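«Quero ver as contas antes de bater palmas»

Peninah Obura treina as sub-12 do Travard e desconfia do novo torneio de verão

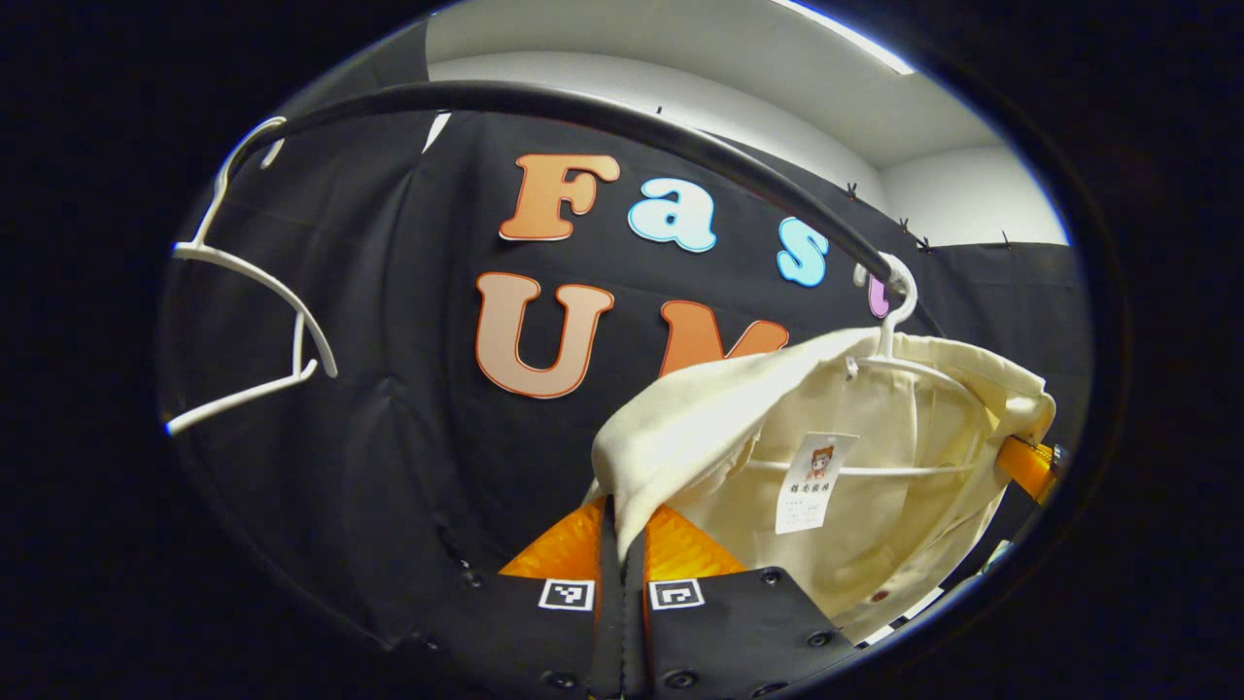

O preço da inscrição

O Torneio Drudico, marcado para julho, pede 275 euros por equipa. Peninah Obura fez as contas e não gostou. «Com a camioneta são mais 330. Para três jogos de vinte minutos? Expliquem-me lá isso.»

A organização fala em 58 equipas e promete «visibilidade» aos clubes pequenos. A treinadora encolhe os ombros. «Visibilidade para quem? Na bancada estão os pais, e esses já conhecem as filhas.»

O Travard tem 1650 euros para a época inteira do escalão, bolas incluídas. O patrocínio da Hotach paga os equipamentos e pouco mais.

E as jogadoras?

Querem ir, claro. Nina, a guarda-redes, pergunta por isso em todos os treinos. «Eu percebo-a – com onze anos também queria ir a tudo», diz Obura. «Mas no ano passado prometeram-nos árbitros federados noutro torneio e apitou o tio de um jogador.»

Pediu o regulamento por escrito e ainda espera resposta. Vai inscrever a equipa? «Quando me disserem quantos jogos são garantidos. Até lá, treinamos às seis e meia, como sempre.»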